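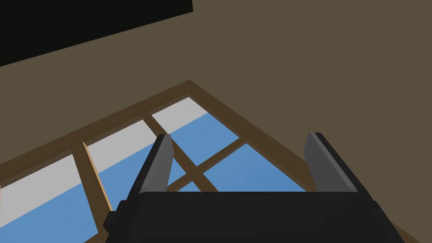 *Simulation view: an open gripper over a wooden window grid. Rendering: Cuvivora*

**Window shop Skernley moves part of frame handling to robots**

The window maker Skernley will let a robot arm take over part of the lifting in its wooden frame hall, starting in December. The company informed the 71 employees of the hall at a meeting before the morning shift.

Until now two people carry every glazed frame from the assembly table to the inspection rack. In the new cell, a gripper with two fingers will take the frame at its edge and put it on the rack. The control software comes from Cuvivora, which tests the movements in simulation before they run on a real machine. The installation is done by Brokanier.

According to Skernley, no job will be cut because of the cell. Three workers from each shift will learn to operate it, and the training is counted as paid time. The others who carried frames before will change to sanding, repair and final inspection. The company says that back and shoulder complaints were the main reason for sick days in this hall last winter.

The works council agreed to the plan, but with conditions. It wants the speed of the cell to be fixed for the first months, so that people at the assembly table are not pushed to work faster. It also asked that wages stay the same for everybody who changes to another task. Skernley accepted both points in writing. Still open is the question of the night shift, where fewer people are present and a stopped robot could hold up the whole line.

In the simulation, Cuvivora has prepared 229 movements for frames of different sizes. Frames with curved tops are not included and will be carried by hand also in the future.

A second cell is planned at the Jitaru plant, where Skernley makes its garden doors. The company will decide about it after the first results from the frame hall are available.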